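Open Day at the Yeoh Paper Works in Illey
by Farah Majimbun

I have wanted to see a paper mill from inside for many years. When I read on the notice board of our library that the Yeoh works would open its doors in May, I wrote my name down the same evening. The mill stands at the lower end of Illey, where the river makes a slow turn, and from the station one walks by the water for half an hour.

Visitors were asked to come at nine and to wait in the building beside the gate. There was tea, and I was early. 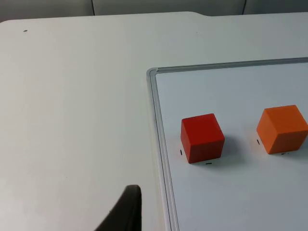
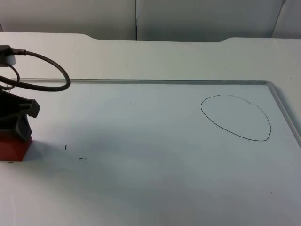
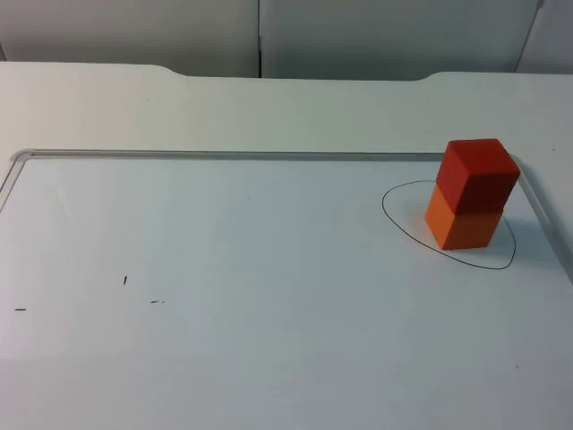
The pulp hall

Our guide was a tall man in a blue coat who has worked at the mill since he left school. He gave us ear plugs and told us to keep our sleeves buttoned. Then he opened a heavy door and the noise came over us like a wave.

The mill makes paper from cotton. The cotton arrives as short fibers, left over from spinning, pressed into bales that are higher than my shoulder. I had expected rags, as in the old books, and I asked about it. The guide said that rags are now mixed with plastic thread, and even a little of it will spoil a whole batch. Only for one kind of paper, a heavy gray one used by bookbinders, do they still buy old linen from a laundry in Sinddale.

The fibers are cooked and washed, and after this they go to the beater. The beater is an oval tub with a wall in the middle, and a big roller with metal bars turns on one side. The pulp goes round and round like people at a skating rink. The guide put his arm into it up to the elbow and brought out a handful for us to touch. It felt like cold porridge, but softer. A child in our group did not want to give it back.

How long the pulp stays in the beater decides what paper it will become. A short time gives a soft paper that drinks ink, and a long time gives a hard one that rattles when you shake it. There is a clock on the wall, but the beater man does not trust it very much. He takes a little pulp in a glass of water, holds it against the window and looks at how the fibers hang. I looked also, and I saw only clouds.

The vat room

Next door it was quiet and quite warm. In this room the sheets are made by hand, for artists and for people who repair books. A woman dipped a mold into the vat, lifted it level, and shook it once to the right and once away from her. The water ran out with a sound like rain on a tent. She turned the mold over onto a wet felt, pressed, and lifted it, and there was a sheet of paper, very pale and shining.

She told us that on a good day she makes 400 sheets, and that the shake is the only difficult thing. I was allowed to try. My first sheet had a hole in it and my second one was thick on one side like a slice of bread cut by a hungry person. The second was judged good enough to keep, and it is drying between two towels in my kitchen while I write this.

The molds hang on the wall behind the vat, with their numbers painted on the wood. The oldest is number 11. It is no longer used, the wires are too thin. Its watermark is a heron with one leg lifted, and the same heron is still on the gate and on the letter paper of the firm.

The drying loft

We climbed up a narrow stair to the loft. I liked this part best. The walls are made of wooden shutters that slide, so the air can be let in more or less, and the sheets hang over ropes in groups of four or five. It smelled of wet stone and a little of glue. Through the shutters one sees the river, the football field and the back of the church.

The guide explained that paper dried slowly is flatter in the end, and stronger. In damp weather it can take more than 30 hours. They have a heated drying machine downstairs as well, made by Zadeo, and all the machine-made paper goes through it, but the handmade sheets are never put there.

The shop

The tour finished in the shop at noon. The offcuts are sold by weight, and I advise you to go to those first, before the notebooks, which are beautiful and expensive. I bought a bundle of cream offcuts and one large sheet of the gray paper. The sheet has a small 871 in pencil in the corner. The man at the counter said it is the batch, and that I should mention it if I wish to order the same color again.

For those who want to go next year: wear shoes that may become wet, because the floor of the pulp hall is always under a thin layer of water. The stair to the loft is steep and there is no lift. The café by the bridge closes early, but the bakery opposite the station has soup, and the train back to Sinddale leaves at ten past the hour.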